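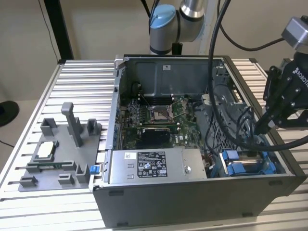
A desktop computer tower on its side, panel off. Power supply in front, blue latch to the left of it.

November 16, 2019
Workshop, Prurnville

Subject: recovering the old catalog of the seed library

I write this entry a little longer than usual, so that the colleagues in Akanda can repeat the steps without calling me.

The catalog was kept for many years in a small database program called Grataline. The program is no longer sold and the company does not answer letters. What we have is one data file, one index file which is damaged, and a folder with the printed accession cards. The cards stop at number 2929. The data file, according to its own header, has 3334 records. So there is a part of the collection which exists only in the file, and this part is the reason for all the work.

First I made two copies of the data file and put the original away. All work is done on the second copy. I made a checksum of each and wrote it inside the cover of this notebook.

The structure of the file is simple once you see it. There is a header, then the list of fields, then the records one after the other, all of the same length. The fields are: accession number, species, local name, place of collection, collector code, year, amount of seed in grams, germination in percent, remarks. The remarks are only a pointer to a second area at the end of the file, where the texts are stored in pieces.

I wrote a short script which reads the header and then cuts the rest into records. On the first try all the local names were wrong after the first accented letter. I lost the morning on this. The file was written with an old code page, and my script was reading it as if it was modern text. After I changed one line the names came out well, with the exception of one letter which appears as a small square. I suspect that the people who typed the catalog used a modified font for this letter. I replace it by hand table, see the file letters.txt in the shared folder.

Result of the second run: 3045 records read without complaint. The others are of two kinds. The first kind has the deletion mark in the first byte. In this program a deleted record is not removed, it is only marked, and the content stays. I do not want to throw these away. I exported them to a separate sheet with the word "deleted" in the last column. The second kind has a wrong length, and after such a record everything is moved by some bytes until the script finds the next good beginning. I made the script look for the pattern of the accession number and start again from there. It works, but please check the first record after every jump, because the species field can take letters from the neighbor.

Remarks. They are the most valuable part for me and also the most difficult. Every remark is broken in blocks, and every block tells where the next one is. When the chain is whole, the text comes out complete. When it is broken, we get the first part and then nothing. I decided to keep the broken ones and to put three dots at the end. A half sentence about the soil of a bean field is still better than an empty cell.

I checked 30 records against the cards, taken from different places in the folder and not in order. In most of them everything agreed. The differences I found:

- The amount of seed is often lower in the file. I think the file was updated when seed was given out, and the card was not.
- The year is sometimes one higher in the file. Maybe the card has the year of harvest and the file has the year of entry. I have to ask.
- One card has a species name which was corrected in pencil, and the file has the old name. I took the name from the card and noted it.
- Two cards have the same accession number, with different beans. In the file there is only one of them.

The last point troubles me. If a number was given twice on paper, then it is possible that somebody solved it later by giving the second bean a new number above 2929. I will search by local name and place when the export is clean.

Germination field. Attention, a zero can mean two things. It can mean that the test was made and no seed came up, or that no test was made. In the old program an empty number was stored as spaces, but at some moment this changed, and all later records have zero. I see the change somewhere in the records from June of the year when they moved to the new building. Before this point I trust a zero. After this point I replace it with an empty cell and put a mark "not certain" in the remarks column. If you do not agree with this, the untouched values are kept in the sheet called raw.

Place names. Many are written in two or three ways. Mekance appears with one n and with two, and once with the parts of the word in the wrong order. I did not correct any place name in the main sheet. I added a column "place, normalized" and only work there. It is slow but I can always go back.

Format for delivery: plain text with tabs between the columns, one record per line, and a second file which explains every column in simple words. No formulas and no colors. In twenty years somebody should be able to open it with any editor. I also want to print it once on good paper and put it beside the card folder.

Still to do:
- finish the table for the missing letter, two words are not clear to me
- compare collector codes with the list from Akanda, codes 14 and 41 look exchanged
- decide about the deleted records, do they go in the printed version or not
- search for the second bean of the double number
- write the explanation of the columns
- ask for the key of the cabinet with the oldest envelopes, I would like to see the handwriting on them before I decide about the year field

Script is in the shared folder, version 4. Do not use version 3, it drops the last record.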